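How to Complain About a Radio News Story

By Igor Jelínek
December
Print | E-mail this page
26 shares | 0 comments

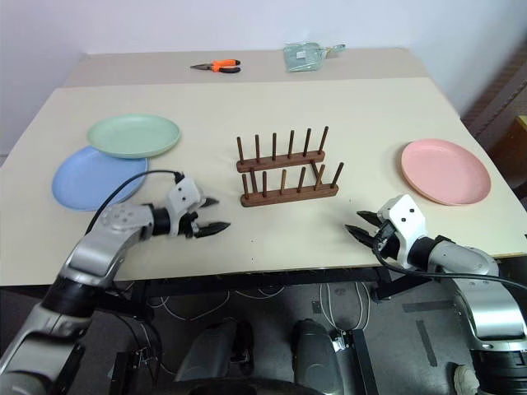

Write down the station, the program and the time it aired before you do anything else. Play the clip again and copy the exact words -- a paraphrase is easy to dismiss. Any clear table will do for this, or one with three plates on it; you need room for a notepad. Keep the complaint under 200 words and name one error.

Send it to the news editor first. If you get no reply, write to the regulator and attach your first letter.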